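From: Tyra Amundsen
To: Prurkenon users list
Date: Jun 14, 2022
Subject: Re: Luretti arm kit, base play and cable routing

Junaid Mirani wrote:
> Has anyone on the list built the Luretti kit from printed parts?
> Ekedeo quotes us 98 per set for the hardware without prints. My
> concerns are play at the base and whether the servo leads survive
> a full turn of the turret. We would be buying 2 sets.

Junaid,

We have one assembled and running under Prurkenon. Base play depends almost entirely on the print. Our first turret rocked visibly on the disc. Jonatan Ekström reprinted it with 4 perimeters and the rocking went away. The large round base plate is worth the bed space — the arm does not tip at full reach, and we never clamped it.
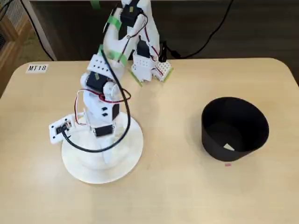
On the leads: do not command a full turn. The main cable needs a generous loop past the elbow and a second one over the base before it reaches the board. Pull either one tight and the connector on the board takes the load. We limit the turret in software and have had no broken leads. The servo wires at the elbow should also stay slack. The manual shows them tied flat to the link, and I would ignore that page.

The gripper is the weak part of the kit. The perforated fingers are light, but bare plastic slides on anything smooth. Mervyn Ashworth tried the Jayasinghe pads and reports better hold on small parts; I have not tested them. The wrist servo is smaller than the rest and runs warm if you leave it holding a load.

At 98 I would order the 2 sets, plus one spare wrist servo. Ask Ekedeo which board revision they ship. Åsmund Tveit got the older one and had to reflash it before Prurkenon would see it.

Tyra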